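How to run a hands-on table at a robotics open day

By Salamatu Usman

We ran our second open day at Arley on Thursday, January 16, 2020, and three other groups have since asked how we set up the hand-held gripper table. These are the steps we follow. They assume you already have two working grippers and a room with mains sockets.

1. Choose the table first. A plain white top is best, as cloth and small objects show up well against it. Allow 80 cm of clear floor on the visitors' side.

2. Pick soft things to handle. Cloths and bags with straps hold people's interest longer than blocks do. Wash them beforehand and keep spares in a box under the table. Hard, shiny items slip and get chased about.

3. Charge everything the night before. In December we left it until the morning and lost the first session. Wendelin Hubmann now signs a sheet by the door when it is done.

4. Check free space on the laptop. Allow 300 MB for each visitor turn and copy the files off at lunch.

5. Give a short talk, then hand over. Two minutes is enough. Show how the fingers open and close, let the visitor try it in the air, then move to the cloth.

6. Work in pairs. One person holds an edge and the other folds towards them. Start slowly – most people squeeze too hard at first. Agree who moves before anyone lifts.

7. Mind the cables. Run them away from the visitors and tape down anything that crosses the floor.

8. Reset between turns. Spread the cloth loosely again so that each pair has a fair start, and wipe the handles.

Vittoria Guerra keeps the queue list. If it gets long, cut the turns to five minutes and tell people before they sit down. School groups should book through Liesl Wieser, and we ask for one adult at the table with them.

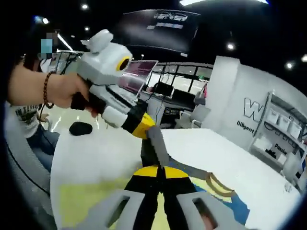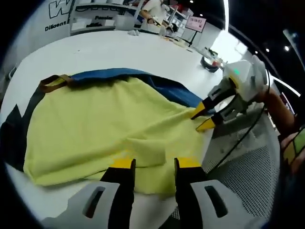 Hand-held grippers at the white table, open day. Second picture: yellow-green cloth with a blue fabric piece.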